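5 使用前的布置与分拣练习

5.1 开始之前

如果您是从第四章一路读过来的,恭喜,您已经完成了本手册中最无聊的部分(拆封、核对、把说明书从塑料袋里倒出来)。如果您是直接翻到这里的,也没有关系,大多数人都这样。只是请回头看一眼第四章的小零件警告,那一段我们是认真的。

本章讲三件事:把桌面布置好,把形状块按颜色和形状分拣出来,最后把它们收回去。第三件事在实际家庭中的完成率最低,所以篇幅也最长。

Nosolon 形状块套装适合三岁以上儿童在成人陪同下使用。成人单独使用也可以,我们不会过问。

5.2 您需要准备

一张稳当的桌子或工作台。会晃的桌子请先垫平桌腿,用折好的硬纸板就行,不要用本手册。

一块木质砧板,作为分拣底板。家里有旧的就用旧的,深浅木条相间的拼条板最好用,原因见 5.4。

本套装的形状块。袋口标签上印有货号 843 的是基础装,印有 1523 的是加大装。两种装的块可以混用,混用之后就再也分不开了,请自行考虑。

一块干布。

两只浅盒或两只汤碗。碗在晚饭前要还回厨房。

注意:拿来做底板的砧板,请不要在同一天里再拿去切洋葱。洋葱味进了木头以后会待很久,形状块挨着它也会沾上一些。孩子对此的评论通常很直接。

5.3 铺设底板

1. 清空桌面。“清空”的意思是桌上没有东西,把杂物推到桌子另一头属于“搬家”。

2. 用干布擦一遍桌面,再擦砧板的底面。底面夹着一粒米,整块板就会转圈。

3. 把砧板放平,长边对着自己。人坐在哪边,板就朝哪边,两个孩子面对面坐的时候,请让他们自己谈判。

4. 用手掌按住板的四角,逐个压一下。哪个角响,就在哪个角底下垫一小片防滑垫。

5. 如果工作台面是带孔的,砧板请压在孔的上方,板边尽量不要留出成片的孔洞。本套装的块都比常见的洞洞板孔大,掉不下去,但橡皮屑、饼干渣和耐心都掉得下去。

6. 检查光线。灯放在左前方或右前方都可以,不要放在正后方,否则您会在自己的影子里找绿色的圆柱。

注意:不要把砧板架在两本书之间“做成一座桥”。我们知道这个主意迟早会有人提出来。

5.4 利用木纹分区

拼条砧板自带横纹,这一点十分方便。深色的那几条可以当作分界线,不用贴胶带,也不用画铅笔线(铅笔线擦不干净,Hanne Aaltonen 在编写本章时试过,那块板现在归她个人所有)。

1. 在板上找一条颜色较深的横条,离自己远近都行,能看清就好。

2. 约定它是边界。跟孩子说一遍,再让孩子跟您说一遍。

3. 边界以外叫“远处”,边界以内叫“近处”。请避免使用“上面”和“下面”,这两个词在桌面上会引起长时间的争论。

4. 在远处放一种颜色,其余颜色先留在近处。初次练习建议把红色放远处,红色最显眼,放远一点也丢不了。

5.5 按颜色分拣

1. 把形状块全部倒在近处。请倒在板上,从低处倒。从高处倒声音比较好听,楼下邻居未必同意。

2. 先挑红色。挑一块,放一块,放到远处的边界外面。

3. 红色的块靠在一起放,边对边,不必严丝合缝。星形的尖角总会留出空隙,这是几何问题,投诉也没有用。

4. 剩下的块拢成一堆。黄色的往一边挪,绿色的往另一边挪。挪的时候用手指推,不要用尺子扫。

5. 停下来看一眼。到这一步为止,远处应当只有一种颜色,近处还可以乱着。
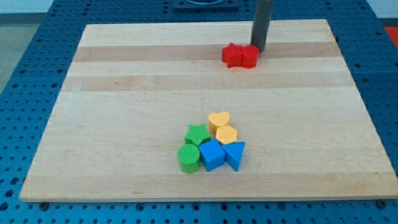 Nikau Katene 留言说,他家孩子坚决不肯按颜色分,非要让每颗星星跟星星待在一块儿,红的绿的都不管,他拦了一个下午没拦住,想问这样算不算做错了。

不算。按形状分和按颜色分是同一个练习的两种走法,做哪一种都行,一会儿做这种一会儿做那种也行,唯一需要的是在动手之前说清楚这一轮按什么分。最难收场的情况通常是大人在按颜色、孩子在按形状,双方都认为对方在捣乱。遇到这种情形,请直接跳到 5.6。

5.6 按形状分拣

1. 把所有块重新拢回板子近处。红色的也请回来,不要因为它们已经摆好了就舍不得。

2. 先挑星形。星形有尖角,手指一摸就知道,适合当第一个。

3. 再挑心形。心形要看清尖的那一头,很多孩子会把它倒过来,说这是一片叶子。可以是叶子,但请和别的叶子放在一起。

4. 六边形和圆柱放到最后分。两者侧着放的时候容易混,平放之后看顶面就清楚了:有角的是六边形,圆的是圆柱。

5. 有的块顶面带细棱纹,可以闭上眼睛用指腹去摸。第一次闭眼分拣请少放几块,并且把饮料拿开。

6. 分完以后,每种形状之间留出一指宽的空隙。谁的手指都行,中途不要换人。

提示:拿不准的形状先放到汤碗里,叫它“待定”。待定的块不要超过碗底,超过了就说明大家都累了,可以去吃点东西。

5.7 加大难度

同一套块玩到第三个星期,孩子会开始用它来盖车库。在此之前,可以试下面几种玩法。

一、叫号。大人说颜色加形状,比如“绿色的星”,孩子去拿。拿错了不扣分,拿对了也没有奖品,本套装不含奖品。

二、少一块。让孩子转过身去,您从板上拿走一块,再让孩子转回来找出少了谁。请务必记得自己拿走的是哪一块,放在了哪个口袋里。客服每个月收到的“缺件”反馈里,有相当一部分后来在洗衣机里得到了解决。

三、两条边界。用板上的两条深色横条把桌面分成三段,远、中、近各放一种颜色。这一玩法对孩子来说不难,对在旁边指挥的祖父母来说比较难。

四、换手。惯用右手的用左手拿,反之亦然。速度会慢下来,屋里也会安静下来,适合下午四点以后。

注意:不建议计时。计时会让块飞出去,飞出去的块永远在沙发底下最里面的位置。

5.8 收纳

请一次收完。“先放着,明天接着玩”在技术上可行,但第二天早上要切面包的人会有意见。

1. 宣布结束。提前五分钟宣布一次,到点再宣布一次。

2. 按刚才最后一轮的分法收。按颜色分的就一种颜色一种颜色地收,按形状分的同理。临时改规则会让整个过程重来一遍。

3. 把块放进浅盒,平放一层,不要摞。星形的尖角会卡在六边形旁边,摞起来以后盖子合不上,然后就会有人坐到盖子上。

4. 检查砧板上、桌面上、椅子上、袖口里。袖口请认真检查。

5. 汤碗还给厨房,待定的块先倒出来。

6. 用干布把砧板擦一遍,竖着靠墙放,让两面都透气。

7. 合上盒盖,放到孩子够得着的架子上。放到够不着的架子上,您就会成为那个架子的全职管理员。

5.9 清洁与保养

形状块可以用温水和少量洗洁精手洗,洗后用布擦干,再晾一会儿。带细棱纹的顶面容易存灰,用旧牙刷顺着纹路刷,不要横着刷。旧牙刷请选一支确定没有人在用的。

不要放进洗碗机。它们会从篮子缝里漏下去,停在喷臂转不过去的地方。

不要用酒精或去渍水擦亮面的块,亮面会变雾。已经变雾的块照样能用,只是在照片里没那么神气。

木质砧板不要泡水。泡过水的拼条板会沿着木条的接缝拱起来,铺平的时候像一座小丘陵,圆柱放上去会自己走。每隔一段时间用食用矿物油擦一遍,放一夜再用。擦油的当晚请不要做分拣练习,油手拿亮面的块,是本章所有情形中最接近捕鱼的一种。

5.10 常见问题

块总往一边滑。
先查板,再查桌子,最后查地板。老房子的地板有自己的想法,垫桌腿即可。

孩子把所有块排成一条长队,拒绝分拣。
可以。请顺便问一下排队的规则,多半是有规则的,而且比本手册的严格。

黄色看起来发橙,是不是发错了货?
同一批黄色在暖光灯下会偏橙,白天拿到窗边再看一次。仍然觉得不对,请连同袋口标签一起拍照发给售后,备注代码 319。

少了一块。
请先看 5.7 第二项。确认不在口袋、洗衣机和沙发底下之后,可在售后页面申请单件补发,第 11 项“补件”里按形状和颜色勾选。请不要在备注栏里写“就是那个绿的”,绿的不止一个。

能不能和别家的块混着用?
能。Fiten 的块略薄,混在一起摸得出来,闭眼分拣的时候算作弊。

宠物叼走了一块怎么办?
追。追回以后清洗,有咬痕、毛边或裂口的块停止使用,申请补发。怀疑宠物吞下去了,请联系兽医,不要联系我们。

周四下单的补件什么时候到?
和其他日子下单的一样,以物流页面为准。问这个问题的人比您想象的多。

6 收纳盒的组装,见下一页。需要一把十字螺丝刀,以及一个不介意把第 2 步做两遍的人。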